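What Does It Cost to Teach a Robot to Pack a Box?

Surnstead bought its hand tools before it bought a robot, and its budget shows why
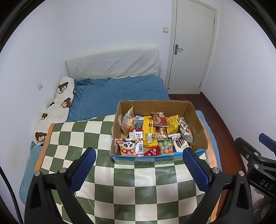
The first purchase order

When Ngan-ling Mok drew up the first equipment plan for Surnstead, the biggest line was a pair of robot arms. The company packs mixed snack boxes for subscribers, and it wanted a machine that could pick up a bag of candy, then a carton, then a foil pouch, and put each one where it belonged. The arms took up most of the page. Training data had one line near the bottom, with no figure next to it.

Her manager, Willy Verstraete, sent the plan back with that line circled. He had run packaging lines for most of his career and had seen machines arrive months before anyone knew what to do with them. He asked what the arms would learn from, who would make it, and what it would cost per hour. Mok did not have an answer, so the arms were struck from the first order.

What went out in September was a request for hand-held grippers. A person holds one in each hand and does the job with them, and a camera records it from close to the fingers. Each pair cost Surnstead $899. The company ordered nine pairs, two of them as spares.

People first, arms later

The recording work was given to a small contractor, Brurneck, which sends grippers home with the people who use them. They work on kitchen tables, desks and beds, with a box of goods and a task sheet. A typical sheet asks for a carton to be taken out and put back upright, or for a full box to be emptied and packed again in a different order.

Jui-lin Yip, who plans the sessions at Brurneck, says home recording was first a money decision. Renting a studio would have taken a third of the budget before anyone picked up a cookie. It also gave the project variety in lighting, surfaces and backgrounds, and Surnstead's engineers had asked for that anyway.

"A checkered blanket is harder than a gray table," Yip says. "The box sits a little differently every time. If you want the model to cope with that, you have to record it, and it's cheap to record."

By the end of the first phase the contractor had delivered 2,322 usable recordings. Another 333 were rejected, mostly for tracking that dropped out partway through or a hand that covered the camera. Surnstead paid only for the usable ones, a term Verstraete insisted on. Yip accepted it on the condition that the reasons for rejection be written down in advance.

The lines that grew

Groceries were the item everyone got wrong. Mok had budgeted for one set of snacks per recorder, on the theory that a package can be handled many times. Some can. Cartons of chocolate-coated biscuit sticks hold up fairly well until a corner gives. Bags of puffed cakes lose their shape, and once a bag has been squeezed often enough it no longer behaves like anything in the warehouse. The plan now replaces soft packages every week and cartons every second week.

Finger pads were second. The textured pads on the grippers wear smooth, and a worn pad needs a harder squeeze on foil. Recordings made with old pads and new pads do not match well. Brurneck now changes pads on a schedule, and the cost sits on its own line where it used to be buried under "supplies."

Shipping was third. A kit goes out with grippers, cables, a charger, spare pads and the goods, and it has to come back. Two kits came back without cables. Cables are cheap, but the recorder waiting for the next kit lost three days.

Storage and review time came in lower than planned. Elif Naz Dağdelen, who checks the recordings for Surnstead, had asked for a second reviewer and ended up not needing one after the task sheets were shortened. Long sessions were slow to check. A mistake near the start could spoil everything after it, and she had to watch to the end to be sure.

"I'd cut the tasks short from day one," Dağdelen says. "One box, one job, stop."

Choosing the arms

The arms are back in the plan for this year, with better numbers behind them. Surnstead is looking at two suppliers, Isah and Furnen, and Mok has changed what she asks them.

In the first round she asked about payload and speed. Snacks weigh very little, and the packing line is slowed by people hunting for items more than by how fast they move. Her list now begins with how wide the jaws open, and whether the arm can carry fingers that match the ones used in the recordings. If the fingers differ, part of the data may have to be made again, and she prices that into each quote.

Next comes reach inside a box. A gripper that opens wide enough to take a bag from the side needs room on both sides of it, and a full box has no such room. Furnen offered a narrower finger. Isah offered to lend an arm for six weeks at the cost of shipping and insurance. Mok has asked each supplier to match the other's offer and is waiting to hear.

She has also added service. One quote included a technician visit within two working days, and the other put the same visit on a separate contract that cost more over three years than the difference in purchase price.

What is in this year's budget

The current version, dated Mon 17 February, has one arm instead of two. The money set aside for the second is split between a further round of recording and a reserve that Verstraete controls. The reserve can be spent on the second arm if the first packs a full box without help on enough tries in a row. The two of them are still discussing what "enough" should be.

Szu-yu Man, who runs the packing floor, was brought into the planning late and says she should have been there from the start. Her first comment was that the arm had been drawn in the spot where pallets come in. Moving it meant a new power drop and a longer guard rail, and both are now in the budget. She also asked for a table that can be rolled away during the holiday rush, when she will need the floor space for people. The quote for the table is due next week.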